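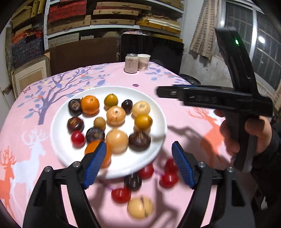
Obstteller auf rosa Tischdecke.

Trauerfeier zum Festpreis: Lonix verspricht Klarheit, das Kleingedruckte weniger

21.05.2023 – Der Bestattungsvermittler Lonix wirbt seit dieser Woche mit einem Festpreis für die Trauerfeier. 2.000 Euro soll das Paket mit dem Namen „Jundirum“ kosten, Saalmiete, Redner und Kaffeetafel inbegriffen. „Angehörige wissen vom ersten Gespräch an, was auf sie zukommt“, sagt Geschäftsführer Wissam Chidiac. Das klingt gut. Wer den Vertrag bis zur letzten Seite liest, kommt allerdings ins Grübeln.

Der Festpreis gilt für höchstens 13 Gäste. Wer mehr Menschen einlädt, zahlt eine sogenannte Erweiterungspauschale von 800 Euro, und zwar unabhängig davon, ob ein einziger Cousin dazukommt oder die halbe Nachbarschaft. Sarg, Überführung, Grabstelle und Friedhofsgebühren sind ohnehin nicht enthalten. Auf der Startseite des Anbieters steht davon nichts, dort ist vom „Abschied aus einer Hand“ die Rede.

Chidiac hält die Kritik für überzogen. Die meisten Kunden wünschten sich eine kleine Feier, und die Bedingungen seien vor der Unterschrift einsehbar. Wie viele Verträge am Ende tatsächlich beim Grundpreis bleiben, will er nicht beziffern. Solche Zahlen gebe das Unternehmen grundsätzlich nicht heraus.

Lonix stützt sich auf eine Umfrage, die das Marktforschungsbüro Daher im eigenen Auftrag des Vermittlers durchgeführt hat. Unter 916 Befragten habe sich eine deutliche Mehrheit für Festpreise bei Bestattungen ausgesprochen. Gefragt wurde freilich nur, ob man „transparente Kosten“ befürworte. Wer wollte da nein sagen? Ob die Teilnehmer das konkrete Angebot kannten oder jemals selbst eine Beerdigung organisiert haben, geht aus der zweiseitigen Zusammenfassung nicht hervor. Den vollständigen Fragebogen stellte Daher auch auf Nachfrage nicht zur Verfügung.

Die freie Trauerrednerin Abla Chamoun, die nach eigenen Angaben mehrere Anfragen von Lonix abgelehnt hat, rät zum Vergleich. „Ich würde mir immer auch von einem Bestatter vor Ort ein schriftliches Angebot geben lassen, Posten für Posten“, sagt sie. In den ersten Tagen nach einem Todesfall habe kaum jemand die Kraft dazu, und davon lebten Pauschalangebote. Ihr eigenes Interesse an der Sache verschweigt Chamoun nicht: Auch sie verdient an Trauerfeiern, und das Honorar, das Lonix den Rednern zahlt, sei ihr schlicht zu niedrig.

Der Konkurrent Purnside hat unterdessen ein ähnliches Modell für September angekündigt. Preise nennt das Unternehmen noch nicht. Man wolle sich „am Markt orientieren“, heißt es in der knappen Mitteilung – was für Hinterbliebene alles Mögliche bedeuten kann. Eine Frage nach Zuschlägen für größere Gesellschaften ließ Purnside unbeantwortet.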